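**Pelletier drawer task, sim, March**

Very good morning! The Oltia policy finally trained through without the loss falling over, and I ran the full evaluation before lunch. 207 rollouts on the Geretti kitchen, same seeds as Hilde used for the baseline, so the two can be set side by side — I've put both logs in the shared folder under Grurnitus.

The change from last time is small. We kept the network as it was and only swapped the action target: the policy now predicts the next 15 steps as offsets from the current wrist pose, and we run the first 8 before asking again. Hilde Van Beek suggested this in January and I was slow to try it. Sorry, Hilde, you were right!

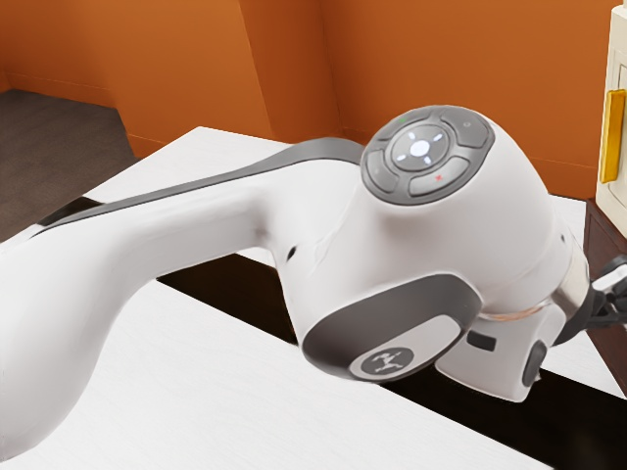
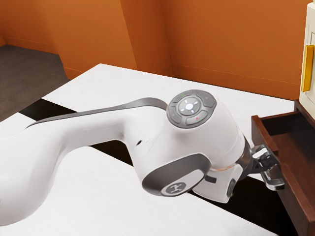
Contact is where I want to spend the rest of the week. The old version scored a rollout on drawer travel alone, which lumps a clean pull together with a finger scraping along the panel. I'd like a second score that starts once the drawer is partly open and the fingers are right up at its front panel, as in the second render, and logs the sideways force until release. The simulator gives us that for nothing, so it's maybe an hour of work.

Still to do:

- rerun with friction on the drawer runners raised by a factor of 2
- shuffle wall and cabinet colours (all that orange can't be helping the encoder generalise)
- check whether the offsets drift when the arm starts further back

Runs restarted at 14:20 with the new seeds. Hilde has the plotting script, ask her for the fixed version, mine still swaps the axes.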